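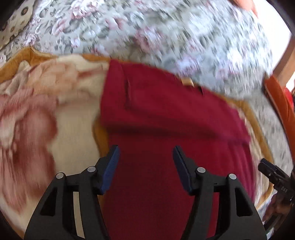 Figure 2.1 A red knitted garment, folded, in a shallow basket.

Chapter 2: Folding Soft Things

Most households own a drawer that won't shut. The usual response is to buy a bigger drawer. This chapter suggests folding instead – cheaper, though harder to show off to visitors. 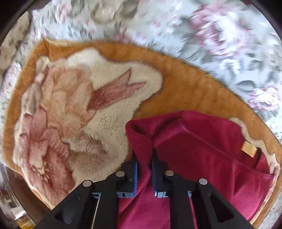
Start on a bed. Thick fabrics need room, and a kitchen chair offers very little of it. Spread the garment flat, smooth it from the middle outwards and bring the sleeves in.

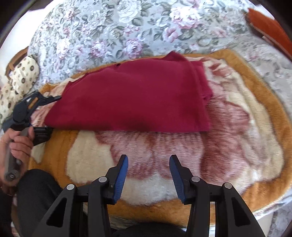

Nives Greco, who taught this course at Wellow, allowed beginners 60 seconds a jumper and experts 30. Exercise 2 asks for neither – only straight edges.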